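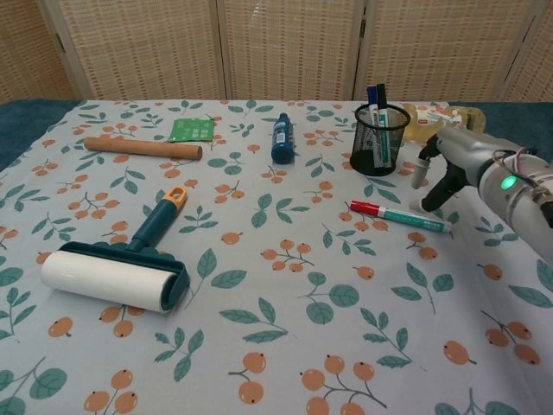 Whiteboard markers dry out mostly because of how they are stored, and I have now spent enough on replacements to be annoyed into doing something. The advice printed on most packets is to keep them flat. I have never done this, and neither has anyone I have shared an office with. They go in a pot, because a pot is where pens go. Mine is the black wire mesh one, with a blue cap, a black cap and a white-and-teal pen in it, while the red is out on the leaf-print cloth, lying down as the manufacturer would like. That is one pen in four stored correctly.

The ink is a pigment, a solvent and a release agent that stops the pigment bonding to the board. The solvent evaporates quickly by design. Stored nib up, the pigment settles towards the back of the barrel, and the first strokes come out pale. Stored nib down, the nib floods and the cap collects a blob, which then goes on your fingers. Flat is the compromise.

I tested this on a small scale in April. Two pens of the same make and colour, bought together. One stood nib up in the pot, one lay on the table. I drew a line 55 cm long with each, every evening after tea, on the back of an old board, and wiped it off with the same cloth. After 3 weeks the upright pen gave a visibly greyer line for the first hand's width and then recovered. The flat pen did not change. Two pens is not a sample, as Réka Fülöp pointed out in an email longer than this post, and she is right. I would still put money on it.

Recovery is possible if the nib itself has not gone hard. My procedure:

1. Check the cap is fully on. It should click.
2. Lay the pen flat overnight.
3. Hold it nib down for a minute, cap still on.
4. Draw on scrap card until the line is even.

Do not shake it. Do not add solvent. Gyula Kerekes used to dip his in surgical spirit, and got a few days of thin, streaky writing and a ring on the desk.

The remaining problem is geometry. A flat pen rolls, and takes up more table than an upright one. My table is used for other things, including pastry, so the pens need to be somewhere that does not involve sweeping them aside each time. I looked at the Lurkholm drawer tray, which is 530 mm long and far too deep for a single layer of pens. The Foretico one is the right depth, but its dividers are fixed at a width that suits cutlery. Kristine Pangilinan suggested cutting a length of plastic conduit in half lengthways and screwing it under a shelf. I have the conduit. I have not got a saw that will cut it straight.

For now I have laid the pot on its side, on the shelf, with a strip of cork glued along the mesh to stop it rolling. It holds 3 pens comfortably. A fourth goes in but has to be pulled out with the others. The open end faces outwards, so the caps can still be seen and the right colour picked without tipping everything out.

Cap colours are worth a note. On two of my older pens the cap no longer matches the ink, as somebody swapped them. I have corrected these with a dab of paint on the barrel end. If the conduit works I will post the measurements.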